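Help wanted: somebody to run the paddock and timing side of our hill climb (and maybe a few marshals while we're at it)

Posted by Jui-lin Tseng, Cumness Hill Climb

Okay, so Dale is retiring to Arizona and taking his clipboard with him, and I need a new paddock and timing coordinator before the season opens. It's a paid, part-time job, March through October with a little bit of winter work, and I've been told to write a proper ad for it. I wrote one. It was terrible and sounded like a bank. So you're getting this instead.

If you don't know us: Cumness is a hill climb in the old style. One car at a time, standing start by the stone barn, up through the trees, around the Brarnorow hairpin, and over the line by the water tower. Fastest time wins. We run old single-seaters, home-built specials, hot hatchbacks, a couple of prewar cars that sound like a gravel truck, and one very quick gentleman in a Formula Vee who is in his seventies and beats most of the kids. We've got 264 members now and five race weekends on the calendar, plus a test day in April that always gets rained on.

The job

You'd be in charge of where everybody parks, when they go up the hill, and what time they did. Put like that it sounds easy!

On a race weekend you'd be at the gate by 6 a.m. The trailers start showing up before it's light, and every one of those people is sure they had the spot next to the restrooms last year. You'd have a plan of the paddock with the spaces numbered, and you'd stick to it, and you'd be nice about it. I can't teach nice, but I can teach the rest.

Then there's scrutineering (I know, we say "scrutineering," the club was founded by an Englishman and we never shook it off). You don't inspect the cars yourself. You make sure they get to the inspection bay in order, with the driver's helmet and suit and the logbook, and you keep the line moving. We cap the entry at five classes and we like to get everybody through by nine.

After that you move up to the timing hut. Our timing runs on light beams at the start, the hairpin exit, and the finish, and everything reads to 1,000ths of a second. The system is called Dilteo and it's pretty friendly once you've spent an afternoon with it. When a deer walks through the finish beam, you need to spot it and fix the sheet before the announcer reads out a new hill record. Yes, that happened. He gave quite a speech.

There's always a paper backup. I'm stubborn about this. Two people with stopwatches and a pad, every run, all day, even when the system is behaving perfectly. If you hate paper we're going to argue.

Between events the work is quieter. Entries come in by email and through the web form, and you'd check licenses, assign numbers, build the running order, and answer the same question about tire rules a whole lot of times. December is when we put together the regulations for the next year, and I'd want you in on those evenings. There's soup.

Hours and pay

Figure on 16 hours a week during the season, more in the week before an event and a lot less the week after. Race weekends are two very full days and you get the two days after them off. I'm not going to call you. I might text you once.

Pay is hourly, and I'll tell you the rate on our first phone call, before you've put on a nice shirt for anything. Race weekends are paid at time and a half. We cover mileage, meals on the hill, and a room at the motel if you live too far out to drive home. You also get two free entries a season if you have something to drive and want a run at it yourself on a weekend when the assistant covers for you. Dale never used his. He said he'd seen too many people find the ditch.

Who I'm looking for

Somebody organized who doesn't get rattled. I don't much care where you learned it. The best timing person I ever worked with had come from running a hospital laundry, and the worst one had a wall full of racing certificates and cried in the hut.

You do need to be okay with a spreadsheet, good on a two-way radio (short sentences, please), and able to stand outside in whatever the hill throws at us. You need a driver's license, because the water tower is a long way up and the golf cart died. A second language would be a real plus, since we've started getting entries from Quebec and my French is embarrassing. Some motorsport background helps, even if it's just karting or working a corner at your local track, but if you can tell me why you want to do this I'll listen.

One thing I have to be firm on: you can't be related to a driver who's competing for the season title. We had a bad summer over that one and I'd like to never have another.

What it's like working here

I'll try to be fair about it. The office is two rooms over a feed store. It's warm in the winter and it's way too warm in July. The phone system is older than I am. You'd share the place with me and with Chang, our clerk of the course, who keeps the radio on the baseball and will have opinions about your coffee. He's also the calmest human being I've ever seen in a crisis. When the red Mallock went up the bank two years ago he had the hill stopped, the rescue truck rolling, and the next car backed off the line before I'd even put down my sandwich. (The driver was fine, the Mallock less so.)

The members are lovely and they're also a lot. They'll bring you tomatoes. They'll also stand at the window of the timing hut and explain that their run can't possibly have been that slow. You nod, you show them the sheet, you shut the window.
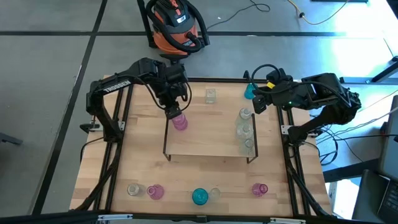
And the racing is really good! I've been going to circuit races since I was little, and I still love them, but there's something about a hill climb that gets me every time. There's no drafting and no pit strategy. A driver gets one warm-up, two timed runs, and that's the weekend. I've seen the class win decided on the very last run of the day with the whole paddock lined up along the fence, and you'd be the one person on the hill who saw the number first. I think that's a pretty great seat.

Marshals and stopwatch people

While I've got your attention, I could also use some folks who don't want a job but would like to come and help. We need 11 more marshals before we can open the upper section for the full season, and I'd love two or three patient people for the stopwatch pad.

Marshals need to be 18 or over and reasonably quick on their feet. We train you over one day in early spring: flags, fire extinguishers, radio, where to stand and, much more important, where not to stand. You wear long sleeves and real boots. We give you lunch, a vest, a season pass for you and a guest, and a seat at the end-of-year dinner. You can sign up for one weekend or all five, whatever suits you. Families are welcome in the spectator area, dogs too if they're on a leash and don't mind noise.

For the stopwatch pad you can be 16 and up, and you sit down most of the day, under a roof. It's the best spot on the hill if you ask me. Bring a cushion.

How to apply

For the coordinator job, send me an email through the contact page on the club site with "Paddock" in the subject line. I'd like a resume if you've got one, and either way a page or so telling me about a day when everything went wrong and what you did. It doesn't have to be about cars. Don't have a computer write it for you, please, I want to hear what you sound like.

I read everything myself and I'll write back to everybody, though it may take me a couple of weeks. The people I'd like to meet will get a phone call first, and then we'll have you up to the hill for a walk from the start line to the finish. Wear shoes you can walk in, it's steep after the hairpin. Chang will come too, and he'll want to know what you'd do about the deer.

For marshaling or the stopwatches, same contact page, put "Hill" in the subject line, and tell me which weekends you can make and your boot size. We have a closet full of loaner boots from when the fire department upgraded theirs.

If you're not sure which one you want, write anyway and we'll talk it over. I'm usually in the office until 4 p.m.

Jui-lin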